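Toy blocks on mottled flooring – gallery
Posted February 3, 2024 by the Irurari floor care desk

Small coloured blocks make a handy colour check against a grey and beige floor. Purple and magenta hold up well over the warmer patches. Plain wood tends to merge with them.
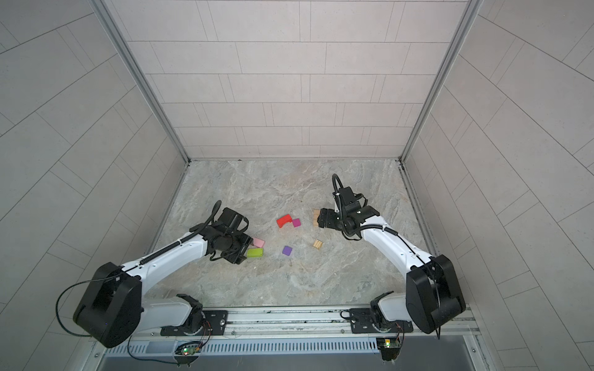
Purple and magenta blocks, both views.

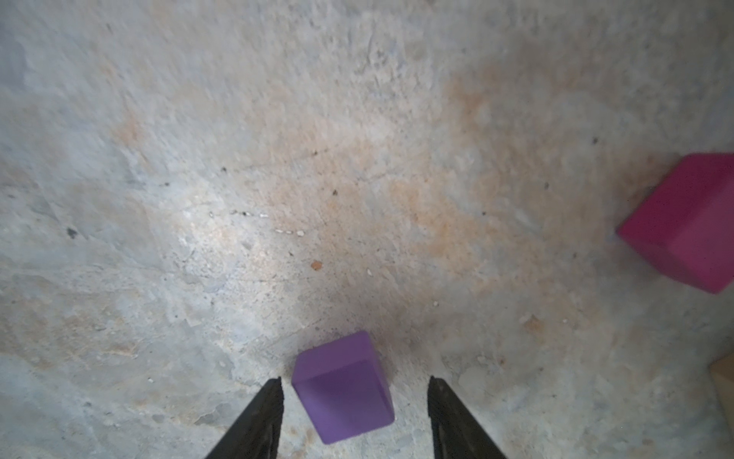 Grit should come up before blocks go down, as it scratches paint and sealer alike. Our January gallery covered Dekton offcuts at 200 mm square – colour notes for those are on sheet 3.

Contact Irurari | © 2024 | Back to top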